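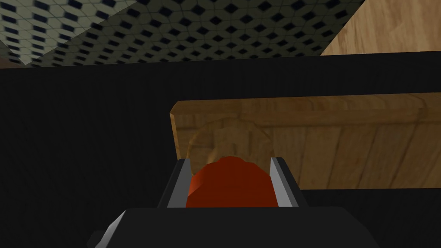
duditz_k
2,459 sim grasps so far, wrist view only. Do I keep the dark ones or bin them?

Poojary
Keep them. Real rooms have shadows.

tirkell
Disagree. If half the view is black it learns very little. I'd drop them and record 200 with better light.

Poojary
Then it fails the first time a lamp is off — we had that with Ultik.

duditz_k
I'll train both ways and post the numbers on Saturday.

tirkell
Use 5 seeds, not 4.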